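Progress Report to the Gredholm Fund
Kitchen Automation at the Brongate Site
Submitted by Clondesix Catering Services
March 13, 2025

Period covered

This report covers the period since the first payment was released. It follows the headings in the grant agreement. Spending is reported separately on the finance form.

Where the work stands

The arm has been installed in the prep kitchen at Brongate and passed its electrical and guarding checks. It is not yet in daily use. Staff work beside it in supervised sessions before the lunch service, and for the rest of the day it is parked and switched off.

The original plan listed 6 tasks for the arm. We have reduced this to 4: moving rinsed produce from the sink to the board, returning boards to the rack, clearing small items from the counter, and loading the lower tray of the dishwasher. The two tasks we dropped were peeling and portioning. Kitchen staff told us early on that peeling by hand was faster and that they did not want to give it up, and portioning needs a scale that the arm cannot yet read.

Simulation work

Bae, our software supplier, builds each task in a simulated kitchen before it goes near the real one. The sink corner took the most time. Shiny metal and a deep basin are difficult for the system, and small round items tend to roll toward the drain. We asked for single pieces of fruit to be handled reliably before anything was tried with a full basin, and this is still the rule.
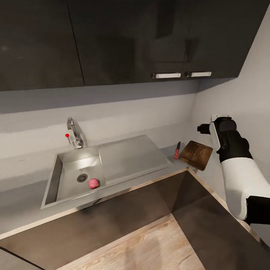

The simulated kitchen is a general layout and does not match Brongate in every detail. Our counters are deeper and our faucet is a different type, so each task has to be adjusted on site after it passes in simulation. We had allowed too little time for this in the plan. The produce task needed 2 rounds of adjustment and the board task is still in its first.

Knives remain outside the scope of the project. The arm is not permitted to pick up a blade at Brongate, and staff clear knives from its reach before a session starts. Bae has been asked to keep it that way in any later version of the software.

What has changed for staff

No positions have been cut and no hours reduced. This was a condition of the grant and we expect to meet it through the end of the project.

The main change so far is in the order of the morning. Prep used to start with everyone at the sink. During sessions, one person now loads the basin and watches the arm while the others begin at the hot line. Some staff like this. Others find the watching dull and have said that it is more tiring than the work it replaces. We have started rotating the role within the shift, and complaints have dropped off, though not completely.

Two concerns came up in the staff talks that we did not expect. The first was noise – the arm is quiet, but its warning tone is not, and it sounds whenever someone steps over the floor line. The line has been moved back from the walkway. The second was about who is responsible if something is broken or spoiled during a session. We have put in writing that it is the company, and the notice is posted by the time clock.

Wrist and shoulder strain was one of the reasons for the project. It is too early to report on this. Staff filled in a short survey before installation and will fill in the same one again in July.

Training

Staff have logged 124 hours of training in total, all of it paid and during normal shifts. It covers starting and stopping the arm, clearing a dropped item, and cleaning the gripper. The evening shift is behind the day shift because sessions only run in the morning. We plan to add late sessions once the board task is signed off.

Delays and requests

The dishwasher task will not be ready by the date in the agreement. The tray rails at Brongate have to be replaced first, and the parts are on order. We ask the Fund to accept a later date for that task only. No additional money is requested.

Next steps

Finish the board task on site and begin daily use of the produce task, with one trained person present at all times. Repeat the staff survey in July and send the results with the next report.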